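Rernley History Curriculum Review
Progress report to the Moodley Fund
March 2, 2020

Work on the review of high school history textbooks has moved ahead since our October report. We have now read 363 chapters from the books used in the Nimthorpe and Sindberg districts. Each was checked for how it presents the New Deal, the growth of federal agencies, and the arguments made against both at the time.

Coverage of the opposition is thin. Most books give it a paragraph or less, and four leave out the court challenges entirely. Sindberg's newer editions do better — they print excerpts from speeches on both sides.

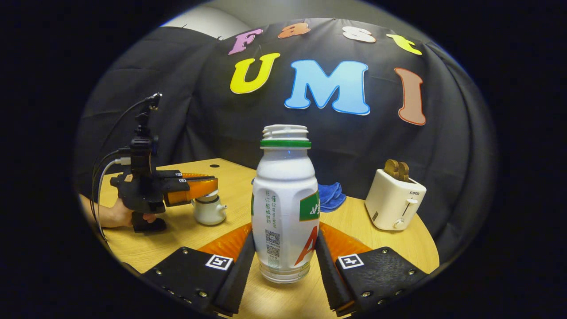

White bottle with a green neck band, on a round wooden table.

The teacher survey is behind schedule. We planned for 100 replies and expected to close it in the winter. Nimthorpe asked for changes to the wording of two questions, and the revised form went out late. We now plan to close it at the end of the spring term.

Spending is within the approved budget. Printing came in under the estimate, and we ask to move the balance to travel for the remaining school visits. The draft findings will go to both districts for comment before they reach the Fund.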